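Community kitchen on Tavau Street puts the kettle on again, and the soup pot too

After most of a winter with the shutters down, the shared kitchen at the Jandbridge Neighborhood House is cooking again. The doors opened in June with a pot of soup, a good many loaves of bread and more people than chairs, and by late morning the line for bowls had wandered out past the coat hooks and into the hall.

The kitchen closed when the old range finally gave up. It had been a faithful thing, people here will tell you, but only one of its burners could be trusted and the oven door had been tied shut with a dish towel for as long as most of the regulars could remember. Replacing it meant replacing the counter, and replacing the counter meant looking at the wall, and so a small job grew into a larger one, as these jobs tend to do in old buildings.

"I thought we would be closed for a couple of weeks," said Marcelle Lebrun, who runs the lunch program and has cooked in the room longer than anyone else on the rota. "Then they pulled the old counter away and I saw the wall behind it, and I went home and canceled everything on my calendar."

The new setup is simple and easy to wipe down, and that was what the cooks had asked for: a black glass gas cooktop set into a speckled gray stone counter, with plain white wall behind.
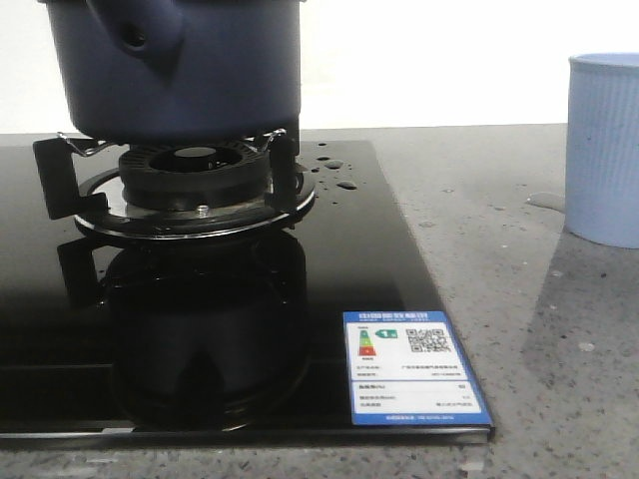 Can anyone come and use the kitchen, or is it only for the lunch program?

Any household in Jandbridge can book it for an afternoon or evening, free of charge, as long as one person in the group has sat through the short safety talk. Mornings are kept for the lunch program.

The safety talk is given by Hugo Royer, a retired gas fitter who lives a few doors down and came by during the work to have a look and ended up staying for most of it. He shows people how to light a burner, how to turn the flame down low for a long simmer and what to do if they smell gas, and then he makes everybody do it themselves while he stands there with his arms folded. It takes less than half an hour unless someone asks him about the old range, in which case you may want to bring a sandwich.

His other great subject is choosing a burner to fit your pot. A small pan on a big flame wastes gas and scorches the handle, he says, and a big pan perched on a little burner will never heat evenly no matter how much you stir. He would also like everyone to stop dragging heavy pots across the glass. Lift it, set it down square on the supports, and check that it doesn't rock before you let go. He has written this on a card and taped it to the inside of the cupboard door, and Lebrun has already asked him to write it again in larger letters.

The work cost more than the house had set aside, and the gap was closed with a bake sale, a gift of $500 from the Bouvier hardware store and a long evening of card games that several people would like to see become a yearly event. Brovavetti, the bakery on the corner, sent over bread for the opening and has offered to keep sending what it has left at the end of the day, so there will be something to go with the soup through the summer at least.

The soup itself was the work of Danai Mitsotakis-Vlachou, who made white bean with plenty of celery and lemon, a recipe from her mother's side. She had worried beforehand that a new cooktop would mean burned onions, and she stood over the first batch for a long while with the flame down as low as it would go. "You have to learn a stove," she said. "The old one, I knew where it was hot. This one I am still getting to know, but so far it is very polite." She would not give out the amounts, though she did allow that the lemon goes in at the very end and that people generally don't use enough of it.

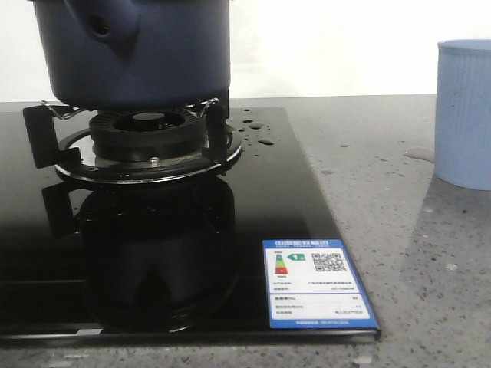

Do visitors need to bring their own pots and utensils?

Pots, pans, knives, cutting boards and dish towels are all provided and stay in the kitchen. Groups bring their own ingredients, along with containers for anything they want to carry home.

Cleaning up is part of the bargain, as it always was. The glass should be left until it has cooled all the way, then wiped with a soft damp cloth and dried so it doesn't streak. Scouring pads have been banished to the utility sink. The metal rings that go around the burners get wiped too, and spills there are best dealt with the same day, before the next person bakes them on for good. Lebrun checks the counter each evening before she locks up, and she has been known to call people at home about crumbs, kindly but firmly.

A few things are still to be done. The second set of shelves has not arrived, the pantry door sticks, and there is a lively disagreement going on about where the spices ought to live. Luminița Bucur, who teaches the preserving class, would like them close to the stove where a cook can reach them. Others say the heat spoils them, and a vote may be needed. Her class starts up again next month with strawberry jam, followed by pickled cucumbers once the gardens get going, and there is room for 40 people on the list across the whole summer. Names can be put down at the front desk, and it is worth doing it early, as the jam session filled up quickly last year and there were some long faces.

There will also be 2 evenings for teenagers who want to learn to make a full dinner from scratch. Mpho Gumede, who coaches the youth soccer team, asked for these after finding out how many of his players were living on cereal. The plan is rice, beans and a roast chicken the first time, and whatever they vote for the second time, within reason. Gumede says he will be cooking along with them and that he has as much to learn as anyone. 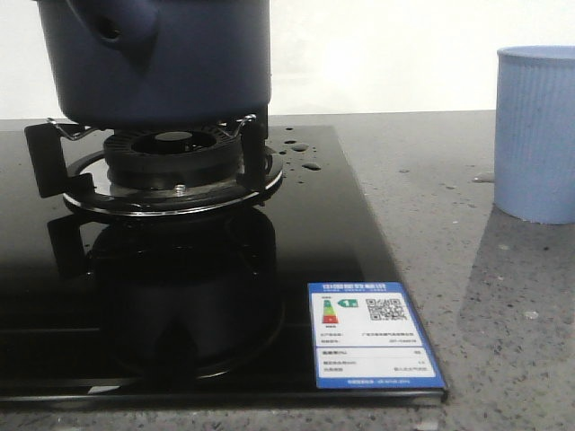

Navy pot over the burner on the new gas cooktop at the Neighborhood House kitchen.

Lunch is served from noon until 3, or until the pot is empty, and there is no charge, although a jar by the door will gladly take whatever you have in your pocket. Gifts of dried beans, onions, rice and cooking oil are especially welcome right now and can be left at the front desk any time the building is open. Please don't leave them on the step, on account of the squirrels.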